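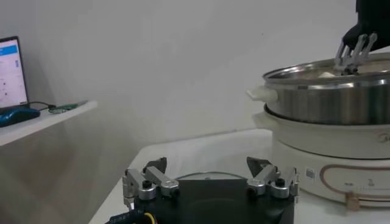 A white electric cooker with a steel pot, on a white table.

About Honow

Honow teaches people to cook dinner in one pot. We are a small cooking school with a short list of classes, and we are suspicious of most of what gets said about home cooking, including some of what other schools put on pages like this one.

We don't think cooking will change your life. We don't think you need a "food journey." We think you probably get home tired, own one or two decent pots, and would like to eat something hot that didn't come in a bag. That is a reasonable thing to want, and it can be taught in a few evenings.

How we started

The school opened in 1984 as an evening class in the back half of the Oksanen building, with a row of hot plates and a sink that drained when it felt like it. The first course was called Plain Suppers. It was meant to run for one winter. People kept signing up, so it kept running, and at some point somebody had to print a proper schedule.

We moved to our present rooms on Grolter Street later on, mainly for the wiring. Electric cookers draw a fair amount of power, and the old building could manage three of them before the lights went. The new place has enough outlets, a long wall of shelves and very little charm. We painted it white and left it at that.

What we teach

Everything at Honow is cooked in a single pot, usually one that sits in its own electric base. Soups, stews, rice, beans, noodles, steamed dumplings, braised vegetables. We have been asked many times to add baking. We have an oven. We use it to store trays.

The one-pot rule isn't a philosophy. It started as a limit of the building, and we kept it when we noticed that students who learned on one pot went home and cooked, while students who learned on six pans went home and complained about the dishes. We can't prove that the pot was the reason. It's what we saw, and we'd be wary of any school that claimed to know more.

Our main course, First Pot, covers 46 recipes over one term. Some of them are dull. Boiled potatoes are in there, and so is plain rice, twice, as most people get it wrong the first time and the second attempt is where they learn something.

On equipment

We get a lot of email from companies that want their cooker in our classroom. Most of those emails say the product will "transform" something. We try the ones that look sound and send back the rest.

Our view, after years of this, is that a small electric cooker needs a pot you can lift out and wash, a handle that stays put, and a knob or button a person can work without reading a manual. A rolled rim is nice for pouring. A pretty trim line around the base does no harm and no good. Anything past that, you are paying for, and you should ask what you're getting. Preset programs in particular have let us down. The "porridge" setting on one machine we tested produced something we used to stick down a loose shelf label.

We don't sell cookers and we don't take a cut from anyone who does. If you already have a pot and a stove, use those.

Dratum

Dratum is our recipe file. It began as a box of index cards and is now a plain website that students can use after their course ends. It holds 500 recipes, each one cooked in our kitchen at least twice before it goes up – and taken down again if enough people write in to say it didn't work. Quite a few have gone that way. The lentil loaf won't be back.

There are no star ratings on Dratum. We tried them in the early days and found that people gave five stars to things they hadn't cooked yet.

Classes and size

We keep groups to eight, one cooker per person. You do your own chopping, you season your own food, and you eat what you made. Sharing a cooker sounds friendly but in practice one person stirs and the other one watches.

In a typical year 600 people take a class with us. Plenty come for a single evening and never return, and we don't read much into that. They may have learned what they came for, or they may have hated it. When we ask, the answers are polite and not very useful.

Signing up

The next round of First Pot begins in April. The schedule and prices are on the Classes page, with ingredients included in the price. Bring an apron if you like one, and a container with a lid that fits.

If you have a food allergy, write to us before you book. We can work around most of them, and we will tell you plainly when we can't.

Page last updated 2025-01-15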